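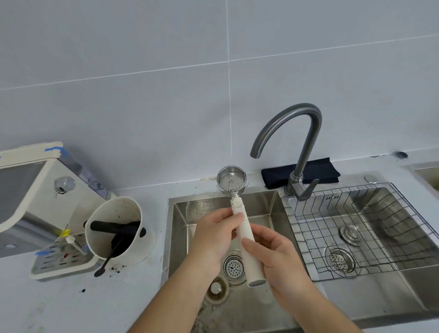 Projects > Student Reports > Automation in Everyday Work

Our Visit to the Flarnholm Open Day

When our group signed up for the automation project in February, most of us pictured car factories and big orange arms throwing sparks. What we got was a kitchen, and I think I speak for the rest of the team (Jayson Calimlim, Sabina Hettiarachchi and me, Selina Rainer) when I say it was a much better afternoon than we had expected!

The Flarnholm lab is on the edge of Zurnthorpe, and we took the early bus on a Monday and still managed to walk past the door twice. Our host was Amparo Alvarado, who runs the demonstrations and who was very patient with us, especially with Jayson, who had brought his questions on index cards and meant to get through the whole stack before lunch.

The project they were showing is called Panex. The idea is to teach a robot the small jobs that come between one cup of coffee and the next, and the part we spent longest on was cleaning the portafilter, the handled piece that holds the ground coffee. I have worked weekends in a cafe and I must have done this thousands of times without giving it any thought. You knock out the puck, you tip the basket toward you to see what is left, and you deal with the little specks that always cling to the metal. Amparo asked me to explain how I know when a basket is clean enough, and I stood there with my mouth open for quite a while before I said "you just look at it," which did not help her very much.

Lorenz Widmer, who works on the software, told us that a job like this is taught from recordings of people doing it by hand. For this one task they had 362 recordings when we visited, and they would like more, done by as many different people as they can talk into it. He pointed out how much changes from one try to the next. Grounds get spilled by the knock box, the sink is shiny steel and throws reflections around, and two people will hardly ever hold the same handle in the same way. One person has both hands wrapped around it, another uses one hand and keeps the other free for the faucet. Sabina, who is left-handed, was very pleased to hear that her way of doing it was wanted too.

After lunch we watched the robot practice on its own station, using an arm from a company called Lüthi. It was slower than I had imagined, and there was something rather touching about how carefully it went about lifting the portafilter. We saw 7 attempts. On the third it set the basket down still full of grounds and seemed quite satisfied, and the whole room groaned. The last two were good, and one of them got applause from a family standing behind us.

What we took from the visit, apart from a great many leaflets, is that the hard part was in places we would never have looked. Our original plan had a full page on motors and gears and one line on "recognizing dirt." We have since swapped those around, and our second chapter now deals with how a person judges that something is clean. Sabina is writing up the interview with Lorenz, and Jayson is making the diagrams.

We would like to thank Amparo for staying well past four o'clock to answer the last of the index cards.

Filed under: Field Trips, Robotics, Group Projects

Related reports
Sorting Parcels by Hand and by Machine
A Morning at the Zurnthorpe Water Works
How We Built a Line Follower for the Spring Fair
Interview Tips for Project Groups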